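Cords, chargers and the bench that eats everything

2020-10-26

I have been putting off the marble bench for months. You know how one surface in the house ends up being the place where things land? Ours is the white one with the grey veins, and for most of this year it has been the charging station, the mail tray, the spot where half-finished jobs go to sit, and every so often somewhere to put a cup of tea.

So on the weekend I made a pot of coffee, put the radio on and went at it. I started with the cords because they annoy me the most. Every drawer I opened had another one in it! I pulled the lot out and sorted by plug end, and anything I couldn't match to a device went straight into the e-waste bag. I used to keep mystery cords "just in case" and the case has never come up, not once.

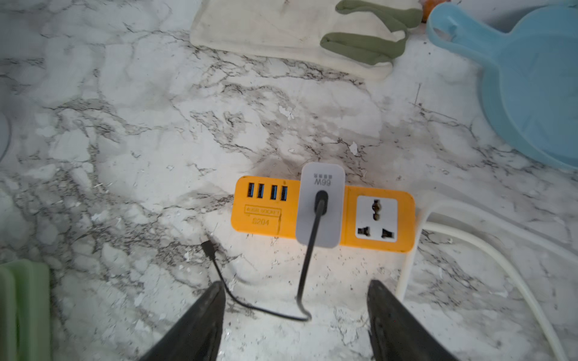

What I've settled on is one power strip for the whole bench and nothing else plugged in at the wall. I went with the orange one in the end, partly for the USB ports built into it and partly for the colour, which I can find even when there's a newspaper dumped over it. The big charger stays in it full time and the little stuff gets the USB ports. I did look at one of those Stirkura charging docks with the bamboo slots, very handsome, but it was 228 dollars and I'm sorry, that's a week of groceries and then some. My mother would have haunted me.

A few things I learned about cords while I was down there on my knees:

Velcro ties beat twist ties. I bought a roll from Floron years ago and I'm still cutting bits off it.

Short cables are worth the money. Half my mess was long leads doing a lap of the bench to reach something a hand's width away.

Leave some slack in the main cord. I had mine pulled tight behind the toaster and it kept dragging the whole strip backwards.

The marble itself needed a good going over once it was cleared. It's an old top and it has its chips and specks, which I've made my peace with, but there were grey smudges I'd been blaming on the stone. Warm water, a drop of dish soap, a soft cloth, then dry it straight away. No vinegar — I did that once in May to shift a ring and it left a dull patch I can still find with my fingertips. I priced a repolish from Rocha afterwards and they quoted 700 dollars, so the dull patch lives here now.

After the cords came the odds and ends. I gave myself 2 boxes, keep and give away, and a rule that nothing could go back on the bench just to be dealt with later. The soft-coloured plastic bits were the hardest to be strict about. I'm a sucker for mint green, always have been, and there's a textured beige thing with little raised diamonds all over it that I like the feel of far too much to part with. Both went in keep. So did a lot of other things, if you must know, and the keep box had to be swapped for a bigger one before lunch.

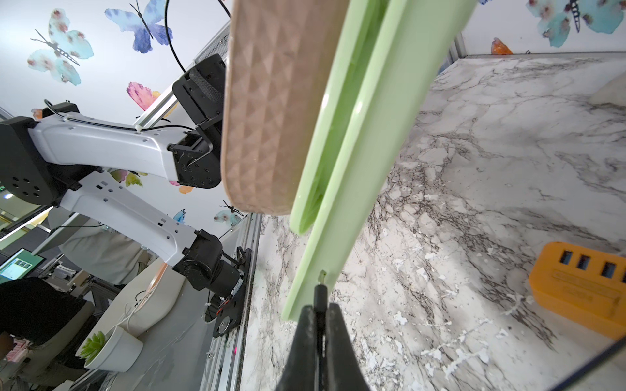

Where it all went

The keep box is now in the hall cupboard on the second shelf, sorted into a Cernovine tub with a lid that clips down properly. The give-away box is in the boot of the car, where I expect it will ride around with me until Christmas. The e-waste bag I've dropped off already, and the bloke at the depot didn't even blink at the size of it.

Next up is the drawer under the kettle. I opened it, saw batteries and birthday candles and what might be 300 bread tags, and shut it again.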